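Comparação de câmeras de cabeça para registro de tarefas bimanuais: procedimento passo a passo

Este tutorial descreve o procedimento adotado pelo laboratório de manipulação do Instituto Ristmont para comparar duas câmeras de cabeça antes de iniciar uma coleta de demonstrações humanas. As gravações obtidas dessa forma servem de referência para a escolha de garras e para o ajuste do controlador de dois braços. O texto destina-se às equipes que já dispõem do suporte de cabeça e do computador de registro configurados. A instalação do software de sincronização é tratada em documento separado.

Os modelos em comparação são designados internamente Cesness, de lente grande-angular, e Manzano, de campo mais estreito e menor distorção nas bordas.

1. Preparação

Carregue as baterias por completo e apague os cartões de memória. Ajuste as duas câmeras à mesma taxa de quadros e desative a estabilização eletrônica, que altera a geometria da imagem e invalida a calibração. A exposição deve permanecer em modo automático nas primeiras gravações.

Fixe a primeira câmera na altura da testa e incline-a para baixo até que as mãos, com os cotovelos dobrados, apareçam na metade inferior da imagem. Anote o ângulo na ficha de ensaio. A segunda câmera deverá ser montada no mesmo ângulo – diferenças pequenas já comprometem a comparação.

2. Calibração

Grave o padrão de calibração em posições variadas, incluindo os quatro cantos da imagem. São suficientes 40 imagens nítidas por câmera. Repita o processo sempre que a lente for desmontada ou o suporte sofrer algum impacto.

3. Escolha da tarefa

A tarefa de comparação deve exigir o uso simultâneo das duas mãos, envolver ao menos um objeto deformável e ocorrer, de preferência, fora do laboratório. Tarefas de bancada com iluminação uniforme tendem a favorecer ambos os modelos e pouco informam sobre o comportamento em campo. O protocolo atual adota a fixação de tecidos em uma haste de secagem, em local aberto, com fundo distante e céu visível.

Essa combinação reúne várias dificuldades: peças pequenas seguras entre os dedos, tecido que encobre parte da cena e diferença acentuada de luminosidade entre o primeiro plano e o horizonte.

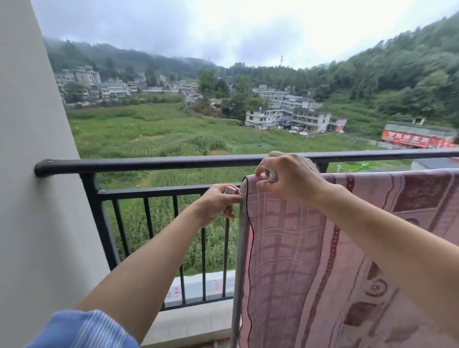 Figura 1. Tarefa de fixação de tecido vista pela câmera de cabeça: manta estampada em tons de rosa sobre a haste cinza, com as duas mãos no campo visual.

Ao examinar um quadro como o da Figura 1, verifique em primeiro lugar se as duas mãos podem ser localizadas sem ambiguidade. A mão direita segura o canto superior do tecido e traz uma peça branca entre os dedos; a esquerda pressiona outro objeto branco, pequeno, junto à borda. É nesses pontos de contato que a nitidez deve ser avaliada. A paisagem ao fundo interessa apenas para a análise da exposição.

4. Gravação

Execute a tarefa completa com a primeira câmera, substitua-a pela segunda e repita a execução no mesmo local, sem alterar a posição da haste. Realize 3 repetições por câmera. O operador deve trabalhar em ritmo natural e evitar movimentos de cabeça destinados a enquadrar melhor as mãos.

Caso a luz mude de forma perceptível entre as séries, descarte a série incompleta e recomece.

5. Avaliação

Extraia das gravações um conjunto de 144 quadros por câmera, distribuídos em intervalos regulares. Para cada quadro, registre na planilha:

– se as duas mãos estão visíveis;
– se o ponto de contato entre dedos e objeto pode ser distinguido;
– se há borrão de movimento que impeça a marcação dos dedos;
– se o tecido claro ou o céu apresentam áreas saturadas.

A marcação deve ser feita por duas pessoas, de modo independente. As divergências são resolvidas com a consulta aos quadros vizinhos, e a decisão é anotada na coluna de observações.

6. Uso dos resultados

Para tarefas com os braços estendidos ou elevados, o modelo Cesness é adotado como padrão, por manter as mãos no campo visual em posições mais afastadas do centro. O modelo Manzano continua recomendado para tarefas de mesa e para o estudo detalhado da preensão. As duas câmeras não devem ser misturadas em um mesmo conjunto de dados sem indicação expressa nos metadados.

Os conjuntos destinados ao treinamento do controlador contêm cerca de 3.000 demonstrações. Convém, portanto, concluir a comparação antes de iniciar a coleta – a troca posterior de câmera obriga a repetir a calibração e a revisão dos metadados. A próxima revisão deste procedimento está prevista para julho e incluirá a câmera de punho da garra Hambridge.

Este site utiliza cookies para melhorar a navegação. Ao continuar, você concorda com a nossa política de privacidade. Aceitar | Configurar

© Instituto Ristmont – Laboratório de Manipulação | Contato | Voltar ao topo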